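# About Raketti

Raketti is a shared workshop for people who like making machines move. We have benches, hand tools, a laser cutter that sulks in cold weather, two 3D printers and a tea shelf that gets restocked whenever somebody feels guilty enough. Most of our members had never built a robot before they joined, and a good few of them still haven't, because they came in to mend a lamp and liked the company. Everyone is welcome at the bench.

It all began in a spare room at Titilayo Danladi's house. She was trying to get a little wheeled thing called Anozie to follow a line of tape down the hall, and Flor Arango came round one evening to help with the wiring and more or less never went home. By the following April there were so many boxes of motors on the stairs that Titilayo's family asked (very kindly, considering) whether the hobby might like a place of its own. We took the lease on our present unit, which had a leaking roof light and no sockets on the far wall, and we have been happily filling it up ever since.

We now have 32 members. Some come every week with a plan and a notebook, and others we see mostly in winter. Olanrewaju Adebisi looks after inductions and will show you where everything lives, including the good screwdrivers. Nele Aerts runs the soldering evenings and has a gift for explaining a circuit three different ways until one of them sticks. Kelechi Bashir keeps our computers going and writes a lot of the code that the rest of us borrow.

## What we're building

There is always one big shared build on the go, and at the moment it is Skelport. The idea is simple to say and has kept us busy for a very long time: a sorting arm that can reach into a bin of mixed odds and ends, take hold of one thing and set it down where it's wanted. We started with wooden blocks, all the same size, and felt terribly clever. Then Flor emptied a bag of toys and kitchen-drawer bits into the bin and we found out how much we had left to learn! 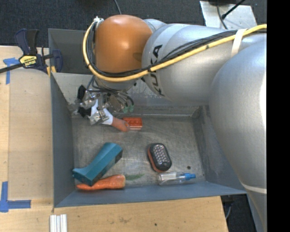

*Skelport at the bin, with the carrot, the toy brick and the little blue-capped bottle still to be sorted.*

A good deal of the work on Skelport is slow and fiddly, and we love it for that. Cable routing alone took up most of one spring, as every wire has to bend with the arm and stay clear of whatever the fingers are doing. Clear plastic is hard for our software to make out, and shiny things are nearly as bad. Kelechi's rule is that a change to the code only stays in if it gets through 100 picks on the same set of objects, with the results written up in the blue folder so that anyone can read them, even the embarrassing ones. If you enjoy keeping score and drinking tea, we can find you a chair straight away.

Members have their own projects too, of course. Colex is Nele's curtain opener, now on its second motor and much quieter than it was. Anozie is still with us and still follows tape, though these days it mostly belongs to the younger visitors on family afternoons.

## Coming along

We're open 4 evenings a week, and newcomers can visit for nothing before deciding whether to join. Wear closed shoes, tie back long hair, and bring the thing you're stuck on if it will fit through the door. Anyone who'd like to work on Skelport does a short safety session with Olanrewaju first, and nobody runs the arm alone, however long they've been a member.

If you'd like to have a look round, drop us a line through the contact page and say which evening suits you. Titilayo answers most of the messages herself, usually at length, so do leave yourself a few minutes to read the reply.

Page last updated July 2, 2020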